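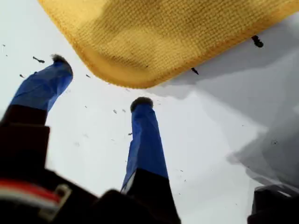

*Grindow two-finger gripper with blue finger coverings and dark soft tips. Yellow microfibre cloth on a white surface.*

# Grindow G5 Bench Gripper

The Grindow is a two-finger gripper for light household and shop-floor jobs: picking up cloths, moving small parts, clearing a bench. It bolts to most small arms. Cleltomar sells it on its own or with the Fimelia wrist mount.

## Can it do chores yet?

Some of them, slowly. Our test bench at Trujillo ran 1,000 cloth pickups last October, and 289 of them failed. Most failures were the fingers closing on one layer and sliding off the hem, or dragging the cloth along the surface without lifting it. Picking up a flat cloth is still harder for a machine than lifting a mug.

Wiping works better than folding. Once the cloth is held, the arm can follow a set path over a flat bench. It doesn't know if the bench is clean, so small specks and fibres in the corners get missed. We don't sell it as a folding tool. Jacinto Villalobos is still working on that side and we have no release date.

If you need a whole kitchen cleaned, hire a person. If you have one bench that gets the same wipe every evening, the Grindow may suit you.

## What's in the box

- Gripper body and two fingers
- One set of finger coverings, fitted
- 5 pairs of spare soft tips
- Hex key and mounting bolts

The arm, controller and cloths are not included.

## Care

Change the tips when they go shiny. Replace the coverings if they tear -- wrinkles are fine. Keep solvents away from both.

## Price and orders

$3,328, plus freight. Colour of coverings may vary. Schools and repair shops can ask for a two-week trial, and Apolinar Espinoza handles those bookings.

Page updated 3 May 2026.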